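Linge de maison : Stuso ouvre une collecte de couettes usagées à Zenport

Les habitants pourront déposer couettes, draps et vêtements dans trois points de reprise à partir de juillet.

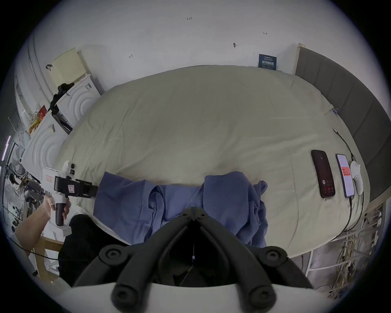
Que deviennent les couettes que l'on dépose dans une borne textile ordinaire ?
Elles sont le plus souvent écartées au tri. Le garnissage prend l'humidité dans les conteneurs, tache les vêtements voisins et bloque les lignes de tri prévues pour des pièces légères. Une bonne partie finit à l'incinération.

C'est pour éviter ce circuit que l'entreprise Stuso, installée dans la zone d'activité de Zenport, lance une collecte séparée. Trois lieux ont été retenus : la déchetterie nord, le parking du magasin Gimura et l'ancien dépôt des bus, rue des Tanneurs. Les articles y seront remis en main propre à un agent, entre 9 heures et 17 heures. Les bornes de rue déjà en place restent réservées aux vêtements et aux chaussures.

« Nous avons commencé par regarder ce qui partait à la benne, et le volume venait surtout de la literie », explique Freya Cheetham, responsable de la collecte chez Stuso. Un essai mené au printemps dans deux quartiers a permis de récupérer 130 couettes, dont 50 étaient encore en état d'être lavées et redistribuées. Les autres ont été ouvertes à la main, et leur garnissage expédié chez Ahuja, un fabricant de panneaux isolants qui travaille déjà avec plusieurs blanchisseries de la région.

Les consignes sont simples. Le linge doit être sec et placé dans un sac fermé, un article par sac pour les couettes. Les housses sont à retirer et à donner à part. Les vêtements peuvent être usés ou troués, mais pas souillés de peinture ou d'huile. Les matelas, les surmatelas en mousse et les couvertures chauffantes sont refusés - ils relèvent d'autres filières et continuent d'être repris à la déchetterie.

Le dépôt est gratuit pour les particuliers. Les hôtels et les gîtes devront prendre rendez-vous et paieront un forfait selon le poids, dont le barème n'est pas encore fixé. Stuso indique avoir reçu plusieurs demandes de loueurs saisonniers, qui renouvellent leur literie en fin d'été.

La mairie met les emplacements à disposition pendant un an. Elle demande en échange un relevé mensuel des quantités reçues et de leur destination. Si la collecte trouve son public, un quatrième point pourrait ouvrir au sud de la commune, où les habitants sans voiture ont aujourd'hui peu de solutions. Une tournée à domicile a aussi été évoquée, mais Freya Cheetham la juge trop coûteuse pour l'instant - il faudrait un véhicule supplémentaire et deux salariés de plus.

Les pièces réutilisables seront lavées à l'atelier de Zenport puis vendues sur place, avec un prix de départ de 3 euros pour un drap. La boutique ouvrira en même temps que la collecte.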